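Drumside sorting cell: report for August
To: Planard program office

We told you in the last report that the two-arm cell would be sorting caps by color without anyone watching it. It isn't, and I would not plan on it for the fall.

The trouble is the stop. When both arms are working and one of them stalls on a cap, the other is supposed to freeze. Over 300 logged stalls, it kept moving in 49. The arms touched twice. No injuries, one bent finger, and a replacement from Villca that took 11 days to arrive.

Villca says the fault is in our wiring. The integrator, Matutance, says it is in Villca's firmware. I have read both letters and neither one explains why the fault clears after a restart. Until somebody can make it happen on purpose, I don't believe either of them.

We have gone on running the cell at low speed, with a person at the power switch.

Caps and bins on the bench:
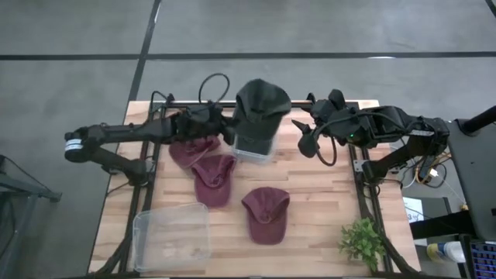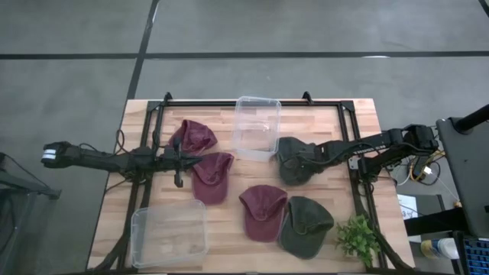
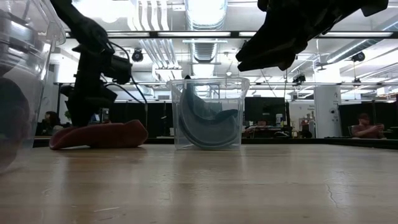 Matutance has offered a software patch for $2000. I turned it down for now. Their last patch was also going to fix this, and the stall log looked the same afterward. What I am asking for is permission to spend that money on a hard-wired stop that cuts power to both arms and doesn't depend on anyone's code.

The sorting target moves to the next period. Please don't pass the old date to your board.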